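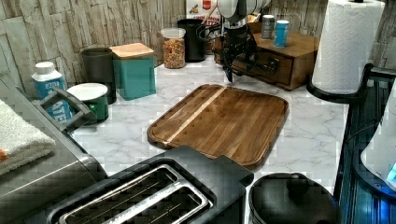 Gyula Kun, robot maintenance at Tusley. Writing up the gripper fault from November because three people have now asked me about it and I keep giving them different halves of the story.

Short version: the gripper let go while the arm was still moving. It had a can in it. The can hit the counter, rolled and went on the floor. No injuries, one dent.

The job was simple. Pick up a can, carry it across the cutting board, set it down on top of the little wooden drawer box. We had run it 700 times on the Minstead kitchen setup before this and I had stopped watching it closely. That part is on me.

First thing I checked was grip force. The log said the fingers were closed and holding right up to the drop. So according to the controller, nothing happened. Meanwhile there was a can under the table.

Second thing was the software. We had taken an update from Priver that week and everyone wanted it to be the update. I rolled it back and ran 100 cycles. It dropped the can again on cycle 41. Put the update back on.

What gave it away was where it dropped. Both times the wrist was turned nearly as far as it goes on that path. I held the arm there with the motors off and moved the gripper cables by hand. The status light on the gripper flickered.

So, cables. They hang in a loose loop off the side of the gripper. Loose is fine, they need slack. But on ours the connector was taking the pull at the end of every turn, and one pin had worked its way back in the housing.

When that pin lost contact the gripper restarted. On this model a restart opens the fingers a little before it does anything else. The controller kept showing the last good value it had, so the log looked clean.

That second part bothers me more than the pin. A bad connector is normal wear. A log that says "holding" when the gripper is offline is a safety problem, and I have reported it as one.

Changes so far:
New connector, with the cable clamped to the wrist so the plug carries no load.
Arm stops if the gripper goes quiet for more than a moment.
Slower speed whenever something is in the fingers.

Tóth asked if we should clear the counter too. We left it as it was. There is a toaster, a paper towel roll and a row of canisters on there, and a real kitchen has all of that. But no glass goes in the gripper until the stop has been tested properly — that one is a rule now.

If you run the same type of gripper, turn the wrist to both ends of its travel with the power on and wiggle the cable. It takes roughly a minute. Watch the light, don't trust the log.

Still waiting to hear back on the restart behavior. I'll add to this thread when I do.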